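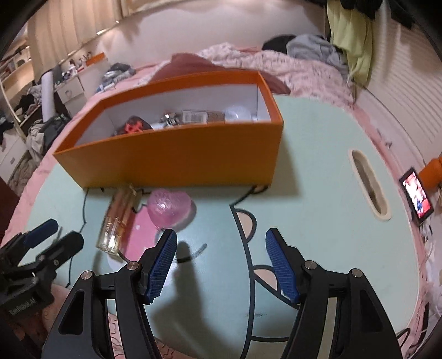 Annatjie Hendricks wrote under my last post that a box without a lid never stays sorted, and that I would be doing the same job again by March. She may be right. I have thought about it all week and I still don't want a lid.

The last post was the one about the hall closet, and several of you asked what happened to the small stuff that came out of it. It went into the orange box. The orange box has been the place for small stuff since we moved to Shabalala Street, and before that it held envelopes. It is a plain rectangle, orange outside and white inside, and I can see into it from across the room. I like the white inside. Dark boxes eat things.

My trouble is that I put something in it every time I walk past. A cord, a sample of something, a coin from a trip. Then one day I need a stamp and I have to take out everything to find it. So this weekend I carried it over to the little mint-green table, the kids' one with the cartoon on top, and went through it there. That table is low and I can sit on the floor next to it. It also has rounded edges, so I don't bang my elbow. It has a dark scuff on it that I have not tried to get off yet. I bought a bottle of Flustau for that kind of mark and then used it all on the stove.

My method is simple and I did not get it from a book. Things come out one or two at a time and go on the table. If I know where a thing lives, I get up and put it there before I touch the next one. If I don't know where it lives, it goes back in the box, and I look at it again at the end. I used to tip the whole box out at once. That makes a pile, and then it is dinner time and the pile goes back in.

The perfume came out early. It's the clear rectangular bottle with the gold cap, and I had been keeping it in the box for no reason except that the bathroom shelf was full when I got it. Perfume should be kept out of the light, so an open box was a poor choice anyway. It lives in my top dresser drawer now, lying down, with a folded scarf on each side to stop it rolling when the drawer is pulled.

The pink heart is staying. It has no use that I can name. My niece gave it to me and she checks on it when she visits. I put it on the windowsill for an afternoon and liked it there, and then I remembered the cat. Back in the box.

Cables are the part I dread. I never know what the black ones belong to. Eun-ji Seo told me to stick a piece of masking tape on each one and write the name of the device on it, and if I can't write a name within a week, out it goes. I have started doing this. I got as far as "camera charger" and "the old speaker??" and then ran out of tape. The rest are in a bread bag on top of the fridge with the date on it, September 8, 2019, so that I can't pretend later that I only just put them there.

Cloth things don't belong in a box like this at all. The maroon one with the red-orange print had been in there long enough to have hard creases. I washed it by hand in the sink with a little dish soap, rolled it in a towel and hung it over the shower rail. It went in the linen drawer after that. I keep finding cloth in places where there should be no cloth, and I think it's because I use it to wrap things and then unwrap the things and leave it.

Small packets and bits of cardboard get a harder look from me than they used to. I open the packet. If what's inside is something I would buy again this month, I keep it. Cardboard goes in the recycling unless it has a number written on it that I need, and even then I copy the number into the notebook and let the cardboard go. I have lost two warranty cards by keeping them safe.

Now the lid. Annatjie's point is that an open box invites you to drop things in, and a closed one makes you stop for a second. I tried this with a Jokosden box, the kind with the clip on each side, which cost me 108 at the market when I could have bought lunch for a week. What happened was that I started leaving things on top of it. Then I had a full box and a full lid, and I had to move one to get into the other. So for me the open one works better. I can see when it is getting full and it annoys me enough to do something.

What I am going to try is a divider. I measured the inside and cut a strip from a Nindalum shoe box, and it stands up well enough with a fold at the bottom. Small metal things on the left, everything else on the right. It already leans a bit. If it falls over I'll use two strips.

Total time was under 3 hours, with a break for soup. The stamps were in the kitchen drawer.

Next I want to do the shelf over the washing machine, but that needs the stepladder, and the stepladder is on loan to next door until they finish their ceiling.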